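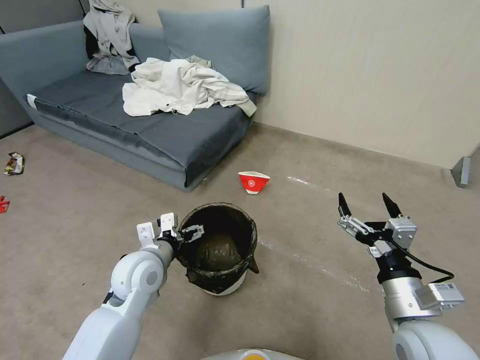 4 min read

The trial lasted eight days and I had to write a report at the end of each one. That was the deal. Masier sent the unit to 29 apartments in Plornville, free of charge, and the tenants filled in a form.

I signed up because my sister had moved out in March and I had stopped cleaning.

The first evening it did the living room. I sat on the kitchen step with the form on my knee. Question one asked if the unit had found the trash without help. I wrote yes. Question two asked if it had thrown away anything I wanted to keep. I wrote no, then went and looked in the bin to be sure.

By the third day I was leaving things out for it. A cup, a candy wrapper. I told myself it was a fair test. It picked up a wrapper, stopped over the bin for a while, and let go. I wrote down the time, 7:40, though the form had no line for that.

On the fifth day it folded my sister's sweater and set it on the arm of the sofa. I had walked past that sweater for two months. Question six asked if the folding was acceptable. I wrote that the sleeves were uneven.

The price came on the last morning, in a message: 3543 to buy, or 2000 down and the rest over a year. A driver would come at noon if I said no.

I said no. Then I washed the sweater, put it in a padded envelope and looked up her new address in Amoah. The driver was early. He asked if I had the last form ready, and I told him I needed a few more minutes.

Contact | © Cliltia Stories | Back to top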